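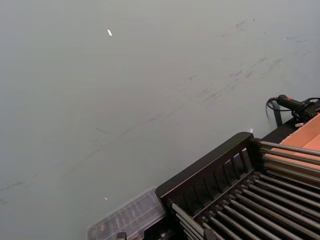 Subject: Re: [workroom-users] Bench surfaces and small storage, Room 219
From: Uchenna Idahosa
To: workroom-users list

Dear colleagues,

Thank you to those who replied to the February notice. Several of the replies raised the same points, and I am answering them on the list so that all groups with access to Room 219 have the same information. The message to which I am chiefly responding is quoted in part.

> The notice asks us to clear and wipe down the benches at the end
> of each session, but it does not say what to use. Our group was told
> last year to use the Hulow cleaner, and another group was told
> never to use it. The pale surface has dark scuffs that plain water
> does not lift. Are we expected to keep working at these, or will
> they be counted as wear?
>
> Also, could we please have a decision on the small clear boxes?
> We put ours away with the lids on and they are moved by the next
> session. The same goes for tape. I spent most of a morning looking
> for a roll that had been pushed under something else.

On the first question, faint smudges and streaks on the gray-green surface will be treated as ordinary wear. Users are asked to wipe the surface once with a damp cloth and a small amount of mild soap, and then to dry it. Please do not scrub at the remaining marks. The Hulow cleaner has been withdrawn from the room and should not be brought back in. Scraps of paper and other loose bits should be picked up by hand before wiping, as they are easily dragged across the surface.

The black tabletop is to be wiped with a dry cloth only. Its matte finish shows soap residue readily, and two groups have already written to us about cloudy patches.

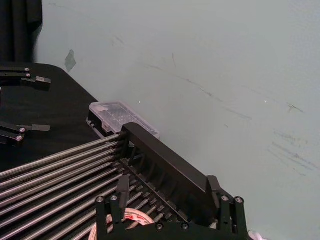 With regard to the small clear boxes, the following will apply from the start of next month. Each box is to carry a label with the name of the group and a contact. Boxes should be closed and returned to the Salazar cabinet by the door. A box left out overnight will be placed on the top shelf of the same cabinet and held there for 30 days. Clear trays without lids may stay on the bench during a session, provided they hold only what is in use that day.

Tape is a shared supply. Rolls are to go back in the drawer marked Sirnus when a session ends, and a roll that is nearly finished should be reported so that it can be replaced. Groups that prefer to buy their own tape may do so — please write the group name on the inside of the core.

Cardboard boxes have also been mentioned. They may remain in the room for up to 14 days after delivery. After that they should be flattened and taken to the recycling point on the ground floor. Boxes that must be kept for returns can be stored with Hamamance on written request. Space there is limited to roughly 8 boxes at a time, and requests are handled in the order received.

Screws, clips and other small hardware found on the benches will be placed in the tray beside the sink. Please check it before ordering replacements.

Corrections to the contact list for your group may be sent to me directly. Replies to the list will be read, although I may not be able to answer each one separately.

Sincerely,

Uchenna Idahosa
Shared Facilities Office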